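May, 6 pm. Third week on the Kodberg contract. Target was 80 runs per operator; I logged 51.
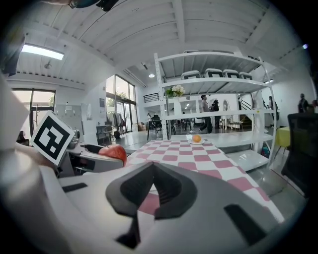 Skaltska wants the packing line at Elidthorpe automated by autumn, and our rota has changed already. Two packers now record handling instead of packing. Fruit is the current set: the apple goes in the gripper, the orange stays on its plate.
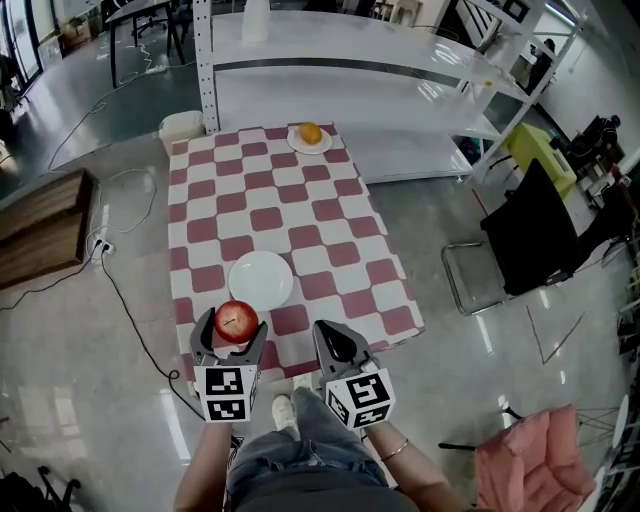 Pay is unchanged. Breaks are now fixed by the recording schedule. Wrists sore by 3.
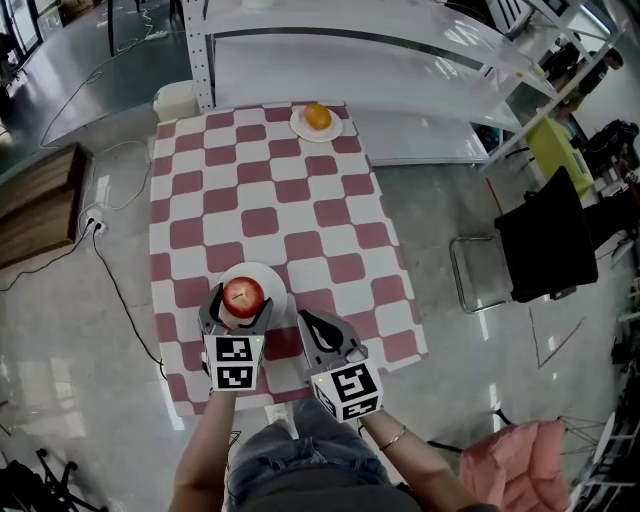

Apple over the near plate, right gripper open.

Asked about posts after run 4000. No answer yet.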